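# Moving box handling over to the arms, one shift at a time

We run small-carton handling at our Brenport site: cosmetics refills, tea, phone accessories, anything that comes in a light rectangular box. Last August we started teaching two robot arms to do part of it. This page is for the people at our other sites who are about to start the same thing, and I'm really glad you are, because the teaching part is far more fun than I expected!

The short version: you pick up boxes with a handheld gripper, the gripper records how you did it, and the Tunent arms learn from the recordings. No programming. If you've packed orders for a month, you already know most of what the arms need.

## Before you start

- Pick one product family. We began with small cartons and stayed there until everybody was comfortable.
- Set aside 72 minutes per person on a Wednesday for the first try. Half of that goes to getting used to the grip.
- Tell the whole shift what the recordings are for and who can watch them. We put this on one sheet next to the time clock, and it saved a lot of worried guessing.
- Charge both grippers overnight.

## Recording a pick

1. Check the jaws. The pads should sit flat and the fingers should open all the way without sticking.

2. Lay out the boxes in mixed positions. Real totes are messy, so leave one standing, put another down flat, turn one at an angle. A soft, wrinkled surface is good practice too (boxes tip differently on cloth than on a hard bench, and the arms should see both).

3. Come in with the jaws wide open and slow down for the last few inches. Line the pads up with the two sides you mean to hold. With two people recording, agree on who takes which box before either of you moves in. The orange boxes are a nice pair to learn on, one upright and one on its side, with room to bring an open jaw down over the flat one.

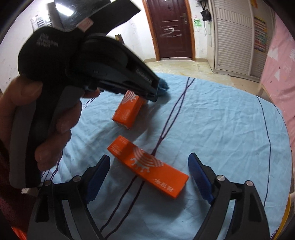 4. Close gently, lift, pause for a breath, and set the box down where it belongs. If you fumble, keep going and finish the pick. Mark it as a fumble afterward in Nina, our logging app, and leave the recording in.

5. Switch hands or swap places every 20 picks or so. Different people reach differently, and that variety is gold!

Our first batch was 400 picks. We had 1480 by the time the arms went on the line, and I'd plan for something similar.

## What changes for the crew

The arms took over the repeat picks on the evening run. Wrists are happier. The job that grew is the one we call box coach: somebody watches the arms, spots the cartons they struggle with, and records new picks for them. Everyone on our shift has had a turn at it, and several people asked for more.

Some things got harder, and you should say so early. The pace between stations is different now, and packers who used to chat across the bench found themselves 2 stations apart. We moved the break table and rotated positions at midshift, and that helped. Pay for coaching hours should be settled before the first recording. We did it after, and it made for a tense couple of weeks.

## If the arms keep missing

Look at your recordings before you blame the hardware. Ours missed every tall box for days until we saw that we'd hardly recorded any standing up. One afternoon of extra picks cleared up most of it.

Send odd cases to the Zinar channel with the pick log attached. We read all of them, and the weird ones get passed around at lunch.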